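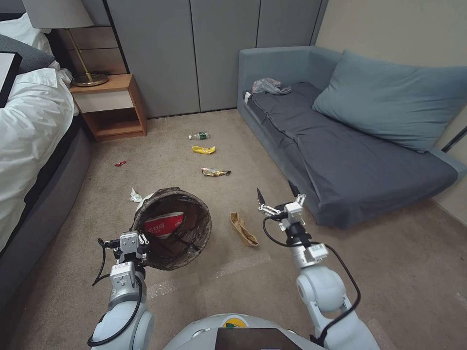

Workshop notebook, September - bedroom set, litter round
Last updated: September, 16:40

Really pleased with the bedroom today! We've been after a layout that feels like a guest room at the end of somebody's stay, and the one we have now does it beautifully: duvet half down the side of the bed, snack wrappers and a little green-capped bottle on the carpet, a crumpled bag left on the sofa. Jytte Overgaard did the throwing. She does it with her back turned so it doesn't look arranged, and I think she's right.

The carpet is the Lavard beige, and I love it for this. Yellow and gold wrappers show up well, the red scrap too, but clear plastic is a pain - you have to get down low and look along the pile. Majdi Hijazi wants a darker one to compare. Fine by me, if Halilović still has the offcut from room 306.

Rules as they stand: litter goes in the basket, bedding stays as it is, nothing on the nightstand gets touched. Allow up to 100 seconds an item, then move on to the next.
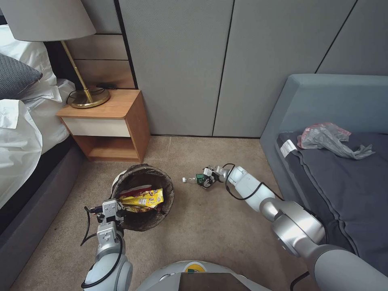 The woven basket is a huge step up from the tall bin we had before. It's low and round, it suits the room, and a bottle can go in from the side of the bed without knocking the lamp (my big worry all last month). I'd still like two of them, one by the sofa end, so will ask Gavodix what they have.

Still to do:
- flatter wrappers, the foil sort, for the next round
- tape down the lamp cable on the nightstand
- try the basket nearer the wardrobe
- Jytte to write up the sofa seat as its own job, bag included

Majdi, if you read this before I'm in: please leave the bed alone, I like it rumpled!

Clulteo Notes uses cookies to keep you signed in. Accept | Settings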